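Visit Report: Household Storage and Packaging Open Day, Altport
May 24, 2022

Purpose of the visit

The Tornholm Housing Association sent a delegation of five staff members to the spring open day at the Altport Exhibition Hall. The association furnishes short-stay apartments and must decide this year how small items – chargers, keys, spare fuses, instruction cards – are to be stored and handed over to tenants. The delegation was led by Dörte Kuhlmann, head of furnishing.

Arrival and program

Registration opened at nine. The organizers had placed 22 exhibitors on the ground floor and the talks on the upper floor, with a break of 20 minutes between sessions. Signs to the elevator were hard to find, and one member of the delegation missed the opening remarks as a result. The coat check was well run.

Rigid containers

The first part of the morning was given to lidded containers. Clear plastic was favored by most exhibitors, and the delegation agrees that tenants are less likely to report a charger missing when the plug and its cable can be seen without opening the lid. Round and oval shapes take up more shelf space than square ones. The Lovarov stand offered a square model in three depths, but its lid was stiff, and older tenants may find it difficult to open.

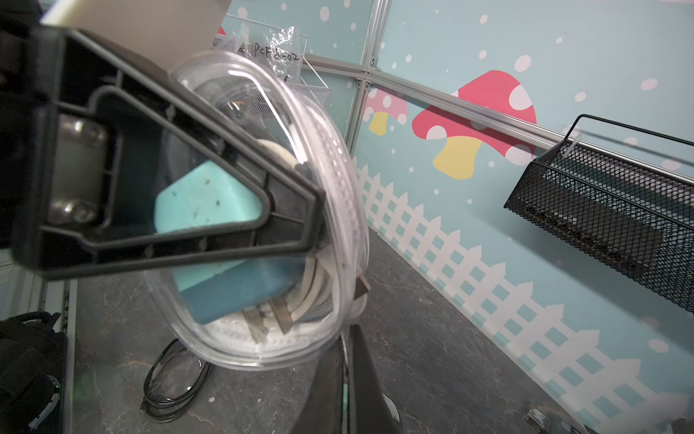 Soft pouches

Pouches received less attention in the program than they deserve. They lie flat in a drawer, weigh little and can be mailed to a tenant who has left something behind. The delegation's main concern is the zipper. In the apartments on Pace Street, the pouches bought in March of last year began to fail at the zipper end within a few months, and replacements had to be ordered twice.

Exhibitors gave different answers when asked about this. Two recommended a heavier zipper at a higher price. Another advised buying the cheaper pouch and replacing it every year, a proposal the delegation does not support on grounds of waste.

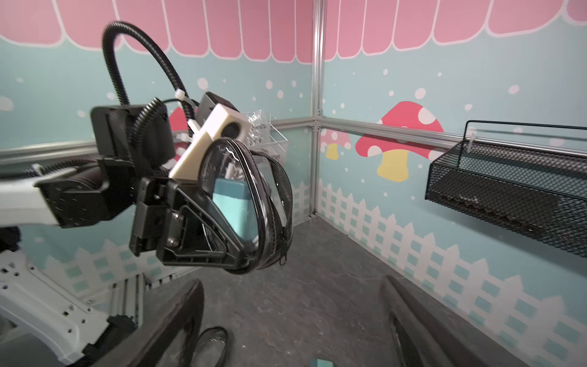
Labels were discussed at the same stands. Printed labels hold poorly on soft plastic, and a card placed inside the pouch is easier to change when the contents change. The cards now in use are too large for the smaller pouch size and would need to be redrawn.

Talks

The delegation attended two talks. The first, on recycled plastics, was clear and well prepared, although no prices were given. The second concerned storage in shared kitchens and was of limited use to the association. Copies of the slides have been requested.

Follow-up

Samples of one rigid container and two pouches will be ordered and placed in nearly 20 apartments for a trial period. Building managers will be asked to note damage and missing items at each change of tenant. Comments on this report should be sent to Ms. Kuhlmann's office before the trial begins.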